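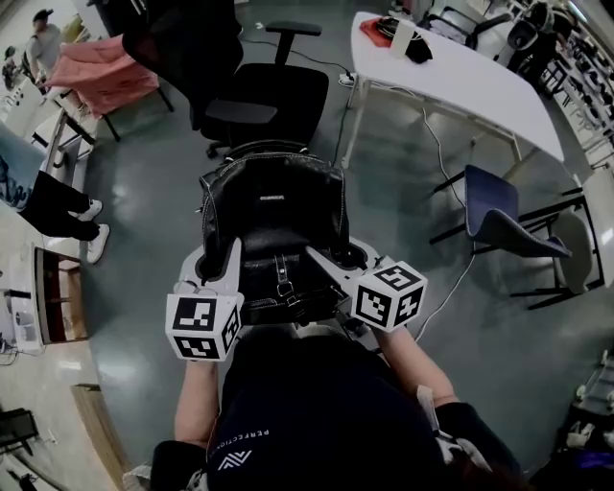

## Bags, chairs and the white tables

Sort-out before we move things over to the Beren building. Did most of it on 2022-08-20, the rest is dragging on till October probably. Only got round to putting two pictures up so far, sorry, more when the upload behaves.

First one, up top: black leather backpack, the buckle one. Top handle, strap on the front flap, stitching that shows up nicely against the black. Bit creased but still has a good shine to it. Going on the bag pile with the Zollel totes. Salmon-pink chair behind is STAYING, please stop putting stickers on it. Red-orange cloth on the long table is for wiping down, not for packing.

Quick notes while I remember:

- bags: empty every pocket first, front flap too. Found 3 door keys last time and a train ticket
- mesh chairs go to Raju, all of them. Wheels stay on
- long tables with the curved ends are last out, we need somewhere to put stuff
- power strip stays plugged in til the tables are gone, mind the white cables on the floor
- wooden cabinet: no decision yet. Tuta wanted it, then didn't, now might again
- inventory is at 739 lines and I am not retyping it, so add at the bottom and don't insert rows

Room looks worse than it is. Floor is fine, walls fine, the grey epoxy wants a mop and that's about it. The loose bits on the desks take for ever, they always do. Allow 2 hours for desks alone and bring your own tape, ours has gone walkabout.

## Desk end

By the mesh chair. Cables, small kit, whatever got put down and left there.
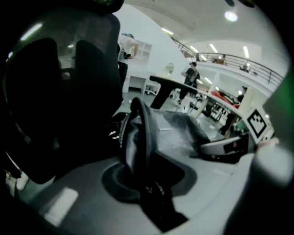
*Desk next to the black mesh chair, coiled cable still out. White shelving on the wall at the back.*

Cables want coiling and a bit of tape round each one, label on the tape, not on the plug. Labels on plugs fall off and then we're guessing again. Anything with a screen gets its own box with padding, don't stack them. Shelving comes off the wall after everything else, needs 2 people and the long screwdriver.

If you have pictures from the other room send them over and I'll add them here. Smaller files please, the last batch took 5 goes to load. Bag pile and the chair list get thier own page next.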